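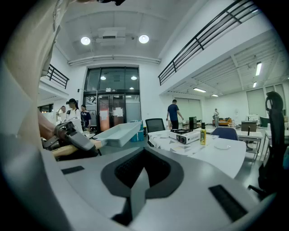
Perla Cárdenas wrote in to say that my last page on recording family interviews was fine for people with patient relatives, but her uncle talks for ninety seconds and then asks when lunch is. She wanted to know whether it's worth doing one of those "same questions every few years" projects with someone like him, and how you'd set it up without it dying after the first round.

Fair question. Most of these projects do die after the first round. I've started 3 and finished one, so read what follows with that in mind.

Decide how often before you decide anything else

Everybody wants to film every year. I don't believe in it. A year is too short for an adult to say anything different, and by the third sitting you'll both be bored. For kids under ten, every 2 years works. For adults I'd leave four or five. Write the month of the next session on the same sheet as the questions and keep that sheet with the footage.

Keep the question list short

The template that gets passed around has dozens of questions, and I doubt anyone has gotten through it with a live human being. I use 11. Six stay exactly the same each time, word for word, and the other five can change. Mine that never change:

What did you do yesterday?
Who do you talk to most?
What are you good at?
What costs too much?
What are you putting off?
Where will you be living next time I ask?

The first one looks like filler. It gets the best answers on the list. People who freeze up when you ask about their hopes will go on at length about a trip to the tire shop, and sixteen years later the tire shop is what you'll want to hear about. For Perla's uncle I'd ask that one, the one about money, and stop.

Don't fall for the big questions

"What does family mean to you?" gets you a greeting card. So does "What would you tell your younger self?" I know the Plotden workbook is full of these, and I know people like it. Try both kinds on the same person and play them back a week later.

Sound first, picture second

You can watch a dim picture. You can't listen to a refrigerator for half an hour. Turn the refrigerator off (put your car keys inside it so you remember to turn it back on), close the windows, and get the microphone within arm's length of the mouth. A cheap clip-on is fine. Record one minute, play it back on headphones, then start over.

Put the person in the same chair, or the same kind of chair, every round. Match the height of the camera to their eyes and write that down too. People will tell you that a fixed setup is stiff. It is, a little, but the matching shots are most of the reason to do this.

Don't show them the old tape first

This is where I part ways with nearly every guide I've read. The usual advice is to play the earlier interview to warm people up. Hilkka Suominen tried it with her two sons and got one who argued with his younger self and one who copied him. Film the new answers, then show the old ones, and leave the camera running if they say it's okay.

Storage, where I trust no one

Keep the original files. Don't keep only an edited version, and don't keep only what some service has squeezed down for you. Two drives in two different homes, plus a copy online if you like. I had a set of files with Trevance for a while and moved them off when I couldn't work out how to download them all at once. Maybe that's been fixed. Open every drive once a year and play something from it, because a drive in a drawer is only a guess.

Name files by person first, then year, then session. "Final" should not appear in a file name.

Ask permission again each time

A yes from a seven-year-old is not a yes from a teenager. Ask before each round, and ask separately about showing it to anyone outside the house. If they say no, put the camera away and leave the old footage alone — don't cut something together out of what you've got.

Iker Cifuentes asked last month what to do when someone drops out halfway. I'd keep their place on the schedule and send one message when the month comes up. One of my cousins skipped a round and came back for the next, and talked for forty minutes, mostly about gutters.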